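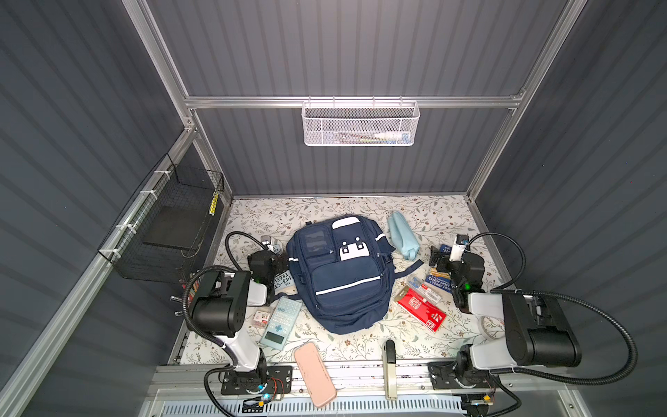

Chapter 4
Carrying Things: Bags, Loads and the Body

People have carried their belongings for as long as they have had belongings, and most of them have done it without any wheels. A bag is a simple tool, but it decides how much we can take with us, how far we can go, and which part of the body becomes tired first. Take a backpack like the navy blue one, lying on its back on a flowered cloth. In that position its weight rests on the table and its front faces up. On a person, the same weight must pass through the straps to the shoulders, from the shoulders to the spine, and from the spine through the hips and legs to the ground. In this chapter we follow the load along that road.

4.1 Where the weight goes

When you stand without a load, the centre of your weight is a little below the navel, above the area between your feet. A load on the back moves this centre backwards. The body does not like to fall, so it answers by leaning forward from the ankles and the hips. You can observe this in any street in the morning, when school children walk past. The one with the heavy bag looks at the pavement, and the one with the light bag looks at the traffic.

A load on the head is a different case. The centre of weight moves up, but it hardly moves back or forward, so the carrier can remain straight. The neck muscles must be trained for this from an early age, and a beginner who tries it with a full water pot will get wet.

A load in one hand pulls the body to the side. The muscles on the opposite side of the back have to work without a pause, and for this reason we change hands often when we carry a suitcase. Two smaller bags, one in each hand, may weigh more than the suitcase and still feel easier.

4.2 The porters of Drisura

Many of the measurements in this book come from the market town of Drisura, where goods are still brought up by foot from the lower road to the shops. The path has 1,169 steps, cut in stone, with a resting wall at every turn. The walls are as high as a person's lower back. A porter can therefore turn around, set the load on the wall and stand free of it without bending the knees. Strangers usually take these walls for benches and sit on them.

Jabari Muli, who carried flour and lamp oil on this path before he became a teacher, explained to his pupils that a porter does not think about the heaviest sack he can lift. He thinks about the heaviest sack he can set down. A sack that is lifted by two people at the bottom must be put down by one person at the top, when the legs are already tired.

The Drisura porters use a band across the forehead, called a mutis in other valleys but known in the town only as "the strap". It takes a part of the weight away from the shoulders. The remaining part rests low on the back, close to the hips. In November, when the steps are slippery, they shorten the strap so that the load sits higher and swings less.

4.3 Packing

The same load can feel heavy or light depending on the order in which it was packed. Heavy things belong close to the back, between the shoulder blades on flat ground and somewhat lower on a rough path. Soft things can fill the outer part. What you will need during the walk, such as water or a rain jacket, should be reached without opening everything else.

The straps must be adjusted after packing and not before. A bag that hangs below the hips strikes the body at each step, and the carrier wastes strength in stopping this movement.

Before you continue

Pack a school bag with books and walk 2,000 steps with the straps long. Rest, shorten the straps, and walk the same distance again. Write down which parts of your body you noticed each time. Keep your notes, as you will use them again in Chapter 6.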